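The summer I played bass in Plondberg, we had one good song and it was four minutes too long.

It was called "Trestton," after the town where our van died, and Jin-sol Cha wrote it on a motel bed with the TV going. She sang it to me that night through a wall, because I had a cold and she didn't want it. I remember banging twice on the wall to say yes, keep that chorus. She thought I was telling her to shut up, and we didn't speak until breakfast.

By spring we had a label, sort of. Pundico was one guy named Kong with a spare bedroom full of unsold seven-inches and a very nice email signature. He wanted a single. He also wanted it to be a song a person could get through while waiting for toast.

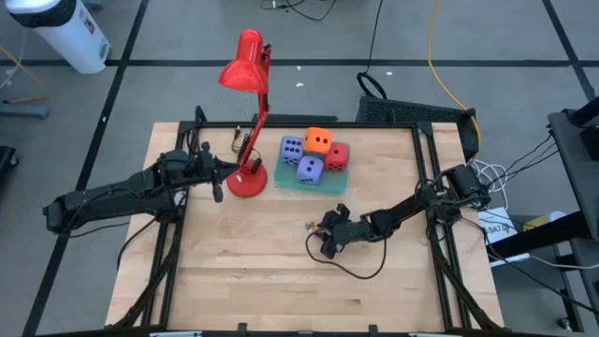

So who got to decide what was cut? Jin-sol did, because she wrote it, and the rest of us had signed a napkin saying so.

She took the napkin seriously. She sat in my kitchen with the demo going in one ear, crossing out lines and then writing them back in smaller. The bridge went first. I loved that bridge! I had a little climbing part in there that I'd practiced until my downstairs neighbor could hum it (she did, once, by the mailboxes, and I've never been so flattered). Then the second verse went, the one about the tow truck driver, and after that the whole thing started to sound like somebody else's band.

"It's better," Kong said over the phone.

"It's shorter," Jin-sol said.

"Well, yeah," said Kong, and you could hear him eating something.

We put it out on Apr 21, 2020, which tells you how the release party went. I had a beer on my fire escape. Jin-sol had one on hers, across town, and we kept the phones on speaker and played the single at the same time, except not quite the same time, so her chorus kept arriving just after mine. I told her it sounded kind of great that way. She said it sounded like a mall.

It got 269 plays the first week. Our drummer was sure most of those were his mother, and his mother, when asked, wouldn't say.

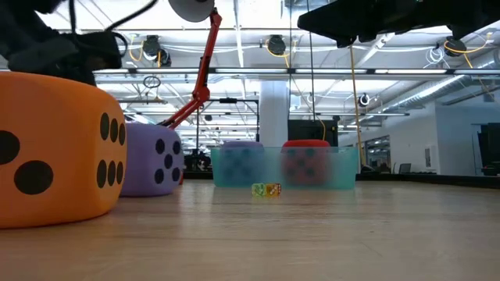

The B-side was the part we fought over. Jin-sol wanted the motel version, just her and a guitar with the ice machine rattling behind it, and I wanted the long "Trestton" with the bridge put back. We argued through most of May, and then she said fine, let's roll for it, and whoever got the higher number could pick. I said I wanted one of those huge foam-looking dice, an orange one with black pips, so there'd be no squinting and no funny business. What she had was a regular little one from a board game, and she rolled it for both of us on her end of the phone. I got a two. She got a five, or she said she did.

So the motel version went on the back. I didn't listen to it for a long time, out of spite mostly, and then one night I was doing dishes and it came on after the single. There's the guitar, there's the ice machine, there's Jin-sol going for the high note and nearly making it. And right after the first chorus, way down under everything, you can hear me knock on the wall.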